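Questions and answers about the play kitchen table

Updated 2024-07-23

What is the play kitchen table at Hallen?
It is a white table with toy food and small kitchen things, open to all families who visit our Millby room. Children can wash, sort, cook and serve as they like. We do not give them a fixed game.

Which things are put out first?
We begin with few things. A colander, one bowl, the toaster oven and a little food are enough for a good start. If the table is too full, the younger children only push things from one side to the other.

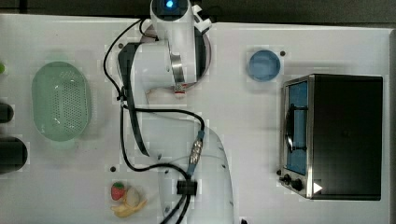

Can my child mix the fruit with the other food?
Yes, of course. A strawberry, a banana and an egg can go together in the same bowl, and many children like to make such a "soup". We sort the food again at closing time, so please do not worry about it.

Is the colander used with water?
No. At this table we play dry. For water play there is the Amarasinghe room next door — please bring a second shirt for it.

How do you clean the toys?
The food and the bowls are washed with mild soap each evening and dry on a towel during the night. If your child had something in the mouth, please put it in the basket beside the door and we will wash it separately.

May we bring our own toy food?
We ask you to leave it at home, as it gets mixed with ours very easily. In December we have a swap shelf, and then you are welcome to bring pieces in good condition.

How much does a visit cost?
One visit is free with the Zunton family card. To ask for a card, please write to us or come to the front desk, room 21.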